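ok tomato thread bc three people asked and I've got a kettle on

first thing. I did NOT start anything on the windowsill this year. Bought plugs from Tresden, 46 of them, way too many, split the tray with Pramila Thakur down the road

hers are already flowering. mine are not. moving on

bed is the long one by the fence, the one that had beans. Dug in leaf mold in spring, half a barrow, would have liked more but the bin was mostly twigs at the bottom

Varieties since someone will ask: a yellow cherry Pramila picked, a big ugly beefsteak, and one labeled only "Říha". No idea. Looked it up, got nothing useful. Leaves are kind of potato shaped so I'm curious

planted deep. like up to the first real leaves. stripped the lower ones off with my thumbnail and buried the stem sideways on the leggy ones

Wednesday we had wind. lost 2. one snapped clean at the soil, the other I taped to a chopstick and it lasted till supper

Stakes went in after that. should of gone in before, yes Mamta, I know

spacing: I said I'd do two feet and I did not do two feet. The far end is more like a hedge. Will regret in August

Feeding. Nothing yet except what's in the soil. Wouter Verhoeven swears by comfrey tea and I've smelled his shed so that's a no from me for now

will do a weak liquid feed when the first truss sets, the high potash kind, once a week

oh and suckers. I pinch them on the tall ones. leave the bush ones alone. If you can't tell which you've got, wait until it's knee high and it'll be obvious

Watering is 6am before work, at the base, can with the rose off. Leaves stay dry. I had blight two summers back and lost the lot in a week, still sore about it

seed saving next. Last year's packets were a mess, all in one envelope, half of them unlabelled, so I'm sorting by month of sowing now and not by name

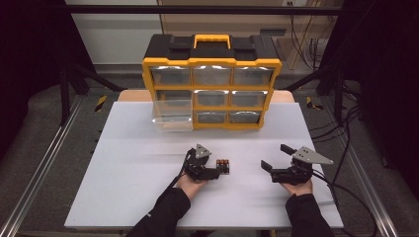 Do old tomato seeds still come up?

Mostly, if they've been kept dry and cool. Mine from four years ago came up fine, just slower. Sow a few extra and don't toss the packet

peppers are a differnt story, buy those fresh

anyway June job list is tie in, pinch out, mulch with whatever grass clippings haven't got seed heads in

Got 3 spare plants of the mystery one in pots by the gate if anyone local wants them. bring the pots back pls

kettle's boiled, more when something ripens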